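October, sim bench, Plastumholm workshop

Carried on with the bracelet-into-bowl task before cutting any more parts for the real arm. Niilo Leinonen had the finger plates redrawn with the pointed tips, so I loaded those and left everything else as it was in the Mulligan config.

Wrist camera view only. Bowl and bracelet are the scanned meshes, on the pale wood table.

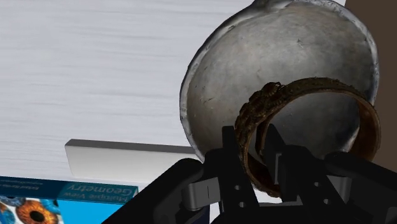

Friction on the finger pads is still a guess. I dropped the physics step to 2 ms and the contact jitter went down a lot, but a run now takes far longer on the old desktop. Bracelet collision mesh was 4,000 faces; cut it to 1,070 and kept the hole open. A plain convex hull fills it in, so don't use that.

17 runs saved in the Gikdale folder. Logs are named by start time.

To do: weigh the real bracelet, ask Niilo for the plate thickness, put the bowl a bit further from the base.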